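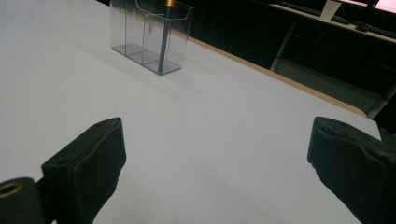 Figure 2. White tabletop of the kind found in shared work areas.

3.2 Surface finish and cleaning effort

Work surfaces were surveyed in 27 shared offices at two sites, Sutier and Bronier. At each site the staff had moved from assigned desks to shared tables within the past five years. Cleaning records were available for 11 of the offices, and these form the basis of the comparison below.

Respondents were asked how often they wiped a table before sitting down. White tables (Figure 2) were wiped more often than dark ones at both sites. The difference was larger at Bronier, where cleaning supplies were kept in the same room. At Sutier they were stored in a hallway closet, and several respondents wrote that they used a sleeve or a paper napkin.

We had expected gloss to matter more than color. In the nearly 700 returned forms, glare was mentioned often as a reason for changing seats but seldom as a reason for cleaning. Complaints about glare peaked in January – a month when the sun is low at both sites and window blinds were often left open.

Wiping habits did not follow the cleaning schedule. Offices cleaned every night reported the same level of wiping as those cleaned twice a week. Table size was not recorded at Bronier and is left out of the model in Section 4.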